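Desk (furniture)

A desk is a piece of furniture with a flat top, used for writing, reading and other work that a person does while sitting. It differs from an ordinary table mainly by its use, and often also by its drawers or shelves.

History

Early desks in Europe were sloped boxes which could be carried and put on any table. Later the box received its own legs, and the drawers moved under the top. When offices grew in the nineteenth century, desks were made in large numbers and their shapes became more simple.

In the town of Codgate, the Van der Merwe workshop made school desks with a fixed bench. The furniture historian Elmarie Magagula has listed 712 of them, of which 40 still have the original inkwell.

Types

The pedestal desk stands on two sets of drawers. The writing table has only shallow drawers, or none, and usually 4 legs. The secretary desk has a front that folds down to make the writing surface.

Materials

Wood remains the most common material for the top. Oak and walnut were preferred for costly desks, and pine for cheaper ones, which were often painted.

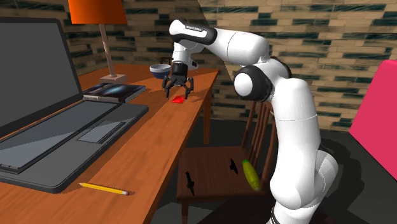
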